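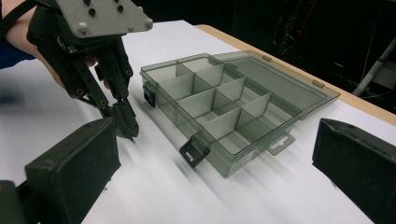
Page last changed: Oct 20, 2025

TULTTHORPE LIBRARY DISTRICT
Board of Trustees
Minutes of the Regular Meeting
Main Library, Community Room

Call to order
The Chair called the meeting to order and noted that a quorum was present. The Director, the Branch Manager for Clitevby and the Recording Secretary also attended. One trustee was absent with notice.

Approval of the agenda
The agenda was approved with one change. The item on the Hegarty lease was moved ahead of the Director's report so that the landlord's agent could leave early.

Approval of prior minutes
The minutes of the June meeting were approved as corrected. In the paragraph on holiday hours, "Clitevby branch" was changed to read "all branches."

Public comment
A resident of Clitevby asked that the book drop on the north side of the branch be emptied on Sundays and holidays. The resident stated that returns had been left on the ground beside it after the last long weekend. The Chair thanked the resident and referred the matter to the Director.

A second resident spoke in favor of longer evening hours at the main library during the school year and left a written statement, which was placed in the record.

Hegarty Building lease
The Director presented the proposed renewal of the lease for the storage rooms in the Hegarty Building. The present lease allows the District to hold the space month to month after it ends. The landlord has offered a new term of two years at a rent of $570 per month, with heat and water included. Electricity would be billed to the District separately.

Trustees asked whether the loading door would be repaired before the new term began. The agent replied that the owner was willing to put that in writing. One trustee asked that the lease also state who clears snow from the rear drive. The present lease is silent on the point, and the District has paid for the work itself in past winters.

Motion: To approve the lease renewal, subject to added language on the loading door and on snow removal, and to allow the Chair to sign once counsel has reviewed the final text. Seconded. Motion carried without dissent.

The agent left the meeting.

Director's report
The Director reported that the move to the Mustumau catalog system is on schedule. Staff at the main library have finished training. Staff at Clitevby will complete theirs before the public search page is switched over. Patrons will keep their present card numbers, but saved reading lists will not carry over, and a notice to that effect has been posted at the desks and on the website.

A trustee asked if patrons could receive a printed copy of their lists before the change. The Director said that staff would print them on request at no charge.

The carpet in the children's room has been cleaned. The seam near the picture book shelves has lifted again and will be glued down by the installer under warranty.

Finance
The Board reviewed the monthly statement of income and expenses. Spending on large print books is ahead of budget owing to a standing order that was billed early. No action was needed. The bills were approved for payment as listed.

Policy review: meeting room use
The Board took up the second reading of the meeting room policy. Under the revised text, a group may reserve a room no more than 8 times in a calendar year, and requests must be made in writing by an adult cardholder. Food is allowed if the group leaves the room clean. Candles and open flames remain prohibited.

There was discussion of whether tutoring sessions should count toward the limit. By consensus, the words "one-to-one tutoring is exempt" were added at the end of the third paragraph.

Motion: To adopt the meeting room policy as amended. Seconded. Motion carried, with one trustee opposed.

Old business
The bench for the front walk has been ordered. The wording of the plaque was held over to the next meeting.

New business
The Director was asked to bring prices for a new sign at the Clitevby branch, including one option with lighting.

Adjournment
There being no further business, the meeting was adjourned on a motion duly made and seconded.

Respectfully submitted,
Recording Secretary
Tultthorpe Library District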